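Wostero maintenance kit for two-arm cells, reviewed after one season

I look after one cell with two arms and two five-finger hands, in a small workshop that tests kitchen tasks. The arms are Carhuamaca, the older series, and the controller is from Vidlow. In August I bought the Wostero kit because the hands had started to drift and I was tired of borrowing tools from the next bench. I paid 532 euros for it, without the software licence. English is not my first language, so please excuse a strange word here or there.

What is in the case

You get a torque screwdriver with 32 bits, a set of wrist shims, two alignment pins, a tube of grease, a tendon gauge and a printed book. The licence for the simulator comes as a code on a card, if you order it. The case itself is good. The foam holds every part tightly and the lid closes without force.

The torque screwdriver is the part I use most. It clicks clearly and the low range is low enough for finger screws, which is rare. My old one from Kornby started too high and I damaged one thumb cover with it. The handle is a little short for my hand.

The tendon gauge is less good. It reads well on the long fingers, but at the thumb there is very little space, and you must hold it at an angle and read the number from the side. I took every thumb value twice and they were not always the same. For a tool of this price I expected a smaller head.

Setting up a wrist

The book asks you to do it in this order: power off, remove the cable cover, put in the pin, loosen the ring, add the shim, tighten, remove the pin. It forgets to say that on the older series the cable cover has a second clip at the back. If you pull without opening this clip, it will break. I know because I have now a cover with tape on it.

My first wrist took a full Tuesday morning. The second one was ready before lunch was finished. After the shims, the left hand came back to its home position much better than before, and the right one a little better. The right one has an older bearing, so I do not blame the kit.

The simulator 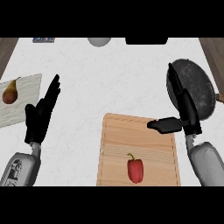
The simulator licence was the part I doubted, and now I would not like to work without it. You load your cell, put in the new wrist offsets, and look at the poses before you send anything to the real arms. I built a kitchen counter with a cutting board, a red pepper and a frying pan. With the left hand upright and its fingers together, and the right hand laid over the left side of the pan with the thumb out towards the middle, it is easy to judge the angle of each wrist. The pan is my favourite check for the right arm. The rendering is plain, but the joint values are shown to two decimals and you can export them.

The licence costs 1589 euros if you buy it alone, and I find this too much. With the kit there is a reduction, so ask the seller before you pay.

Good: screwdriver, shims, case, simulator.
Not so good: tendon gauge at the thumb, one missing step in the book, small tube of grease.

I give four stars of five. I wrote to Wostero regarding the clip and they answered that the next print of the book will have it.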